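Search this site
Enter keywords
Go

Course 126: Introduction to Library Classification
Handout 2: Shelf order, call numbers and filing rules

Read this handout before the practical session. Terms in capitals are defined in the course glossary. The round table in a reading area is the usual place where readers meet the results of shelf order, and most of the rules below exist to get a book from the shelf to that table and back.

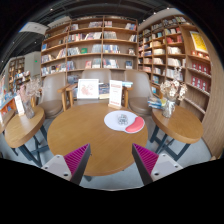
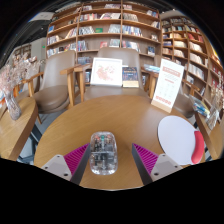
Page last modified: November, 14:20

1. Purpose of shelf order

A classification scheme assigns each book a subject position. A call number records that position and adds enough detail to separate the book from others on the same subject. SHELF ORDER is the sequence produced when call numbers are filed by rule. A scheme may be sound and its shelf order still fail if staff apply different filing rules.

2. Parts of a call number

The class number states the subject. The book number, usually taken from the main entry, separates titles within a class. Further marks show edition, volume or copy. A location prefix, where used, is read first and overrides everything after it. A reference copy and a lending copy of one title therefore stand in different sequences.

3. Decimal filing

Digits after the point are compared one place at a time from the left. They are not read as a whole number. The correct order is:

113
113.042
113.42
113.5
126

The common error is to place 113.5 before 113.42 on the grounds that 5 is smaller than 42. The first decimal digit decides: 4 files before 5. A number with no decimal part files before the same number with one. This is the rule "nothing before something," and it also governs book numbers.

4. Book numbers

Letters file first, then digits. Digits in a book number are decimal by convention, even where no point is printed. C42 therefore files before C5, and C4 files before both. Where two titles would receive the same book number, the later one is extended by a digit. The earlier one is left as it is.

5. Broken order

BROKEN ORDER is any planned departure from the main sequence: oversize, new arrivals, short-term display. Each broken sequence needs its own location code in the catalog. The Eltby branch runs its oversize shelves without a code, and the catalog gives no sign that a book is shelved there. The Ziralby branch codes every sequence but does not post a guide to the codes. Compare the two in your written answer.

6. Shelf reading

Shelf reading is the check of actual order against the rules. Read left to right within a shelf and top to bottom within a bay. Pull misfiled books to the cart before refiling. Record the bay, the call number and the type of error (decimal, book number, prefix).

Exercise: file the set of cards in the Costello packet. Bring the result to the session.

Comments

mossyledge: Section 3 helped. The packet has two cards marked 113.42. Is that intended?

Course office: Yes. Use the book numbers to separate them.

tk_evening: Does the prefix rule apply to the Listelance exercise too?

Related handouts
Handout 1: Subject analysis
Handout 3: Main entry and added entries
Handout 4: Catalog location codes
Glossary of terms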